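The Week the Left Hand Lied

I went to Edent to write something cheerful about robots learning to tidy up. I came home with a story about a cable.

Edent teaches robot arms by having people do the chores first. You stand at a table, take a gripper in each hand, and move cups and baskets around until your shoulders complain. Each gripper records what it sees and how wide its fingers are, and all of that gets fed to a program called Olto, which later runs a pair of real arms. Do it 300 times and Olto gets pretty good. Well, that's the plan, anyway!

My visit happened to fall in the same week as what everybody there was calling "the squeeze." On the Monday, one of the arms picked up a metal cup, carried it a little way toward a wire basket and then just kept closing. The cup folded. The arm didn't stop there, either — it pulled the mangled thing sideways, caught the rim of the basket and dragged the whole lot across the table until somebody hit the red button. No one was hurt. The operator was standing behind the line, where you're supposed to stand, and I've never felt so warmly toward a line on a floor.

My first guess was a bad motor (I fix my own dishwasher, so I have opinions). The motor was fine. So was the force limit, sort of: it was set for a heavier job and had never been turned back down. That's one problem, and a pretty embarrassing one. The bigger problem was in the lessons.

The grippers come from a small shop called Szewczyk, and each one has a cable running off it. On the left unit, the plug had worked itself a hair loose. Whenever the person holding it bent their wrist a certain way, the finger reading froze for a moment and then jumped. The video looked perfect. The number that went with it said "wide open" while the fingers were shut around a cup. So Olto learned, very faithfully, that a cup in the left hand sometimes needs a lot more closing.

They found it in 9 recordings out of the first batch they pulled, which was enough to scrap the batch. I asked how nobody caught it sooner, and got a long, unhappy pause. The checking software, Tuterum, flags a reading that drops out completely. A reading that freezes and comes back sails right through, or it did until that week.

The fix is dull and I kind of love it. Before each session you now open both grippers all the way over bare table, hold for 15 seconds, and wiggle your wrists like you're shaking off water. If the number moves while the fingers don't, you stop and swap the cable. There's also a clip that holds the plug in, and the force limit resets itself every morning whether anyone remembers or not.

I got to try it. I'm terrible at it, and my wrists were sore for two days, but I did make the bad cable misbehave on my second wiggle — a prouder moment than it should have been. They're re-recording the whole batch now, one cup at a time. 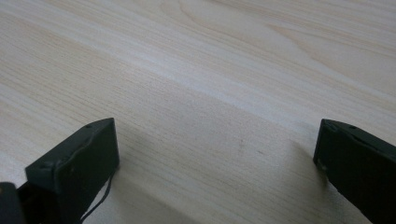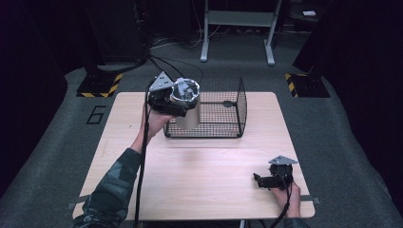
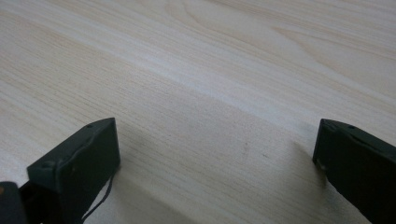

Cup work at Edent, center, with both grippers in hand; first and last, fingers open over bare tabletop.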